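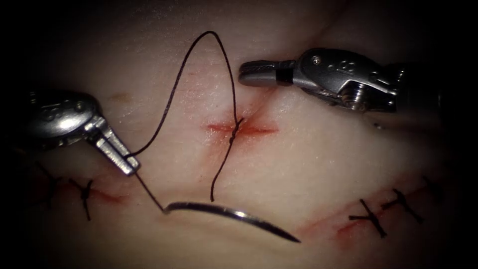
Petro Moroz wonders whether any of this counts as teaching. He left that as a comment before there was a single reply, so I'll put it first and then ask my own thing.

I've been recording suture demonstrations by remote control on a pad, two instruments, me at the console. The plan is to train a policy on them. I have 90 recordings so far. The vendor whose course I took (Illero) says 30 clean ones per step are plenty. I don't believe it. The stitch itself goes fine, but the knot is a mess of small decisions: how big a loop to leave, how much tail, when to let the needle go and leave it lying on the pad while both hands deal with the thread. I do it differently every time. Do I throw out the odd ones or keep them? And is 90 anywhere near enough?
Posted by stolside_bench, 16th June

Uliana Symonenko

Thirty per step might get you a nice video. I wouldn't expect more from it. We had 3466 short segments at our lab, cut from much longer sessions, and the knot was still the part that failed most.

Don't throw out the odd ones just for being odd. Sort them first. If you parked the needle in a different spot and the knot still came out right, keep it, as the robot will find the needle in a different spot too. If you fumbled and then fixed it, keep that and label it as a recovery. What I'd drop is anything where you stopped to think with the instruments hanging in the air. The policy copies the waiting and you get an arm that hovers.

Two more things. Pick one way of wrapping the thread and stick to it. Left over right in half the recordings and right over left in the rest will average out to nothing useful. And vary the pad. If it already has tied stitches in it from earlier runs, some of your demos should be on a fresh one. Otherwise you may be training something that likes the look of old thread next to the cut. I've seen a model do well on a used pad and go completely lost on a new one.

I'd also ask Illero how they define "clean". I asked a vendor that once and got a brochure.

vanhecke_fan

Just get more data. We use the Van Hecke controllers and they're way smoother, so you probably need fewer demos. Guiding the arm by hand is better anyway.

Petro Moroz

Guiding by hand for thread work? With your hand in the camera view and your weight on the joints? I'd like to see that knot.

My doubt is about the count. At Zornholm we split the task and found that 19 recordings were enough for driving the needle through, and almost none of what we had was any good for tying. So "is 90 enough" has no answer until you say 90 of what. Count the knots separately – then hold back a few pads you never train on and see what it does there. If it can't manage one stitch on those, the total doesn't matter much.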